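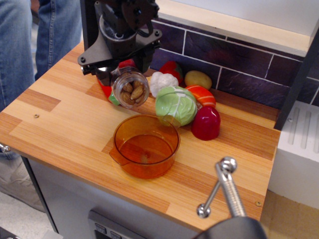
玩具厨房台面,木纹条拼面与深紫色砖纹背板。

本评测由Listitum儿童教具评议组完成,评测对象为Prurmont台式玩具厨房及配套蔬果组,送评单位为Gellard公司。执笔人Areeba Pirzada,复核人Kulsoom Sethi。送评套装标价2679元,透明小罐与橙色透明容器随套装提供,坚果须自备。

一、台面与背板
台面以深浅不一的木色条相间,观感接近成人厨房中的拼接木台,纹理清楚,颜色不刺眼。背板为深紫色砖纹,白色勾缝线印制整齐。背板上沿另有一道浅色搁板,可放置轻小物件。评议组认为,深色背板能够衬出蔬果的颜色,便于幼儿辨认和取放。

台面进深偏小。蔬果靠后摆放时,前部尚可进行倾倒、舀取等练习;若全部铺开,操作区域即显局促。建议教师每次只取所需种类,其余收入篮中。
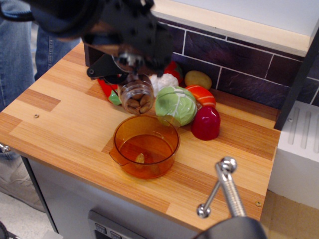 本页最后修订:2019年11月2日

二、倾倒练习
套装说明书将“由罐入锅”列为基本活动。橙色容器为透明材质,杏仁落入其中,从侧面即可看清,幼儿不必俯身查看。容器不大,一次不宜倒入过多。台面上可见小螺钉头,安装后应逐一检查是否与板面齐平,并在每学期开始前复查一次。

杏仁属于小颗粒食物,存在呛噎风险。三岁以下班级不得使用,其他班级须有成人在旁看护。练习用过的坚果不得再供食用。

三、蔬果组
蔬果组颜色区分明确,卷心菜的浅色叶脉、花菜的凹凸表面均有表现,适合配合认知课使用。红色品种偏多,辣椒与甜椒并置时,年龄较小的幼儿容易混淆。部分蔬果表面光泽较强,在窗边使用时有反光。
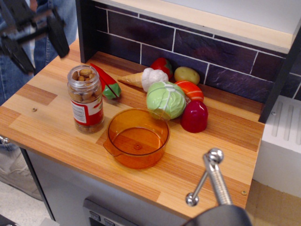 收纳方面,送评套装未附分格盒,零件容易散失。Rizvi分部试用期间曾两次补配蔬果,单件补购价35元,价格偏高。评议组已于五月向送评单位提出增配收纳盒的意见,尚未收到书面答复。

清洁以微湿软布擦拭为宜,木质部分不可浸泡。罐子盛放坚果后应倒空擦净,晾干后再收存。

四、评议意见
同意列入推荐目录,适用于四至六岁班级,建议每班配置一套。采购单位应在验收时核对蔬果件数,并留存说明书。目录编号284。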